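Arm did not stop when I pushed the e-stop – contact block came loose
Forum: Small Automation and Home Labs / Safety and Faults

leomoschos
Posts: 41
Hello all. I want to report a fault and ask for advice. In August I built a sorting cell with a small arm that moves electrical parts between trays. Last evening, at 21:40, the arm closed on a part in the wrong position and began to push against the tray. I pushed the e-stop. The arm continued its move to the end. I had to pull the plug from the wall.
When I opened the box I found that the contact block was no longer seated on the button. The red cap went down and locked as normal, but it moved nothing behind it. The contact was still closed.
I had tested the button when I installed it, and after that I did not test it again. The controller had counted 2,760 cycles when this happened.

drasamano
Posts: 1,000
Glad your hands are fine. Was it a normally closed contact, wired straight to the supply of the drives, or did it go into an input of the controller?

leomoschos
Normally closed, into a Farnard safety relay, one channel only. The relay did what it should do, I think. It saw a closed contact and stayed on.
The button is out of the box now and I put it on the bench with the other parts, in the lower tray of the mesh desk organizer. The blue block is the part that came off. I pushed it back on by hand before I put it there. The yellow piece on top is, as I understand, the latch. 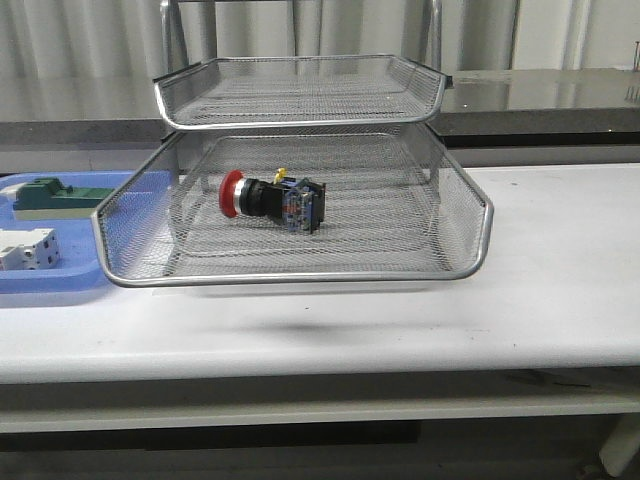 What I plan to do, please correct me:
1. Replace the complete button, also the block.
2. Wire two channels to the relay.
3. Test before each session and write it in a notebook.

ikeo_bench
I don't agree with number 1. The button is good. You had a latch which was not fully turned, and vibration did the rest. Turn it until it clicks, pull hard on the block, finished. Why throw away a working part?

drasamano
Because he does not know if the latch is worn. I would not put my hand near an arm to save the price of one button.
And two channels will not help you, Leo, if both contacts sit on the same block carrier. When the carrier falls off, both stay closed together. The relay sees two closed channels and is happy. Look for a self-monitoring block. It has an extra contact in series that opens when the block separates from the button.

ikeo_bench
OK, the self-monitoring block is a fair point. I still say the old button can go to a test jig.

giannakopoulos
Mine came loose also, on a conveyor. Check the panel thickness. My panel was too thin for the collar, so the button turned a little with each push and worked on the latch.

leomoschos
Thank you, I measured it and my panel is thinner than the data sheet asks. So maybe this is the cause, or a part of it. I will order the self-monitoring type and make a new front plate. Until then the arm stays unplugged.
Leonidas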